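Part 3: Clearing the floor before you mop

Okay, so this is the section I rewrite every time, and it's the one people skip! Please don't skip it. The Wenau mop in Part 4 just pushes crumbs and paper around in little gray puddles if the floor hasn't been swept first.

1. Pick up anything flat. Toy pieces, colored papers and cards are the worst for this (they hug the floor and a broom slides right over them). Get them by hand and put them up on a shelf.

2. Move the cords. I lift mine, I never sweep across them.

Caution: a broom will drag a loose cable along with it, and whatever's plugged in at the other end comes too.
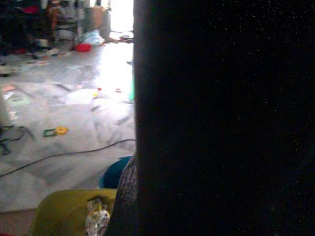 Candthorpe House Floor Care Team

3. Look low. Crouch down and check the shiny floor with the light coming toward you. Small red bits of plastic show up nicely that way, and they're easy to miss standing up.

4. Start sweeping at the wall farthest from the door and work toward the doorway. Short strokes, with the bristles staying on the floor. On the tile I follow the grout lines, and I give the corners 2 passes.
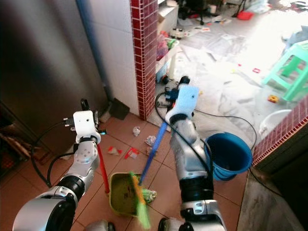
5. Set the dustpan flat, tip its handle up a little, and bring the broom to it. Then scoot the pan back an inch and go again, until that thin line of dust is gone.

Note: crumpled paper goes in first, fine dust after. The other way around, the paper knocks the dust right back out (ask me how I know).

6. Empty the pan and give it a rinse. Mine gets grubby fast, so I soak it for 10 minutes with a squirt of Cukent soap.

The whole thing takes me roughly 14 minutes. Now fill your bucket and go on to Part 4.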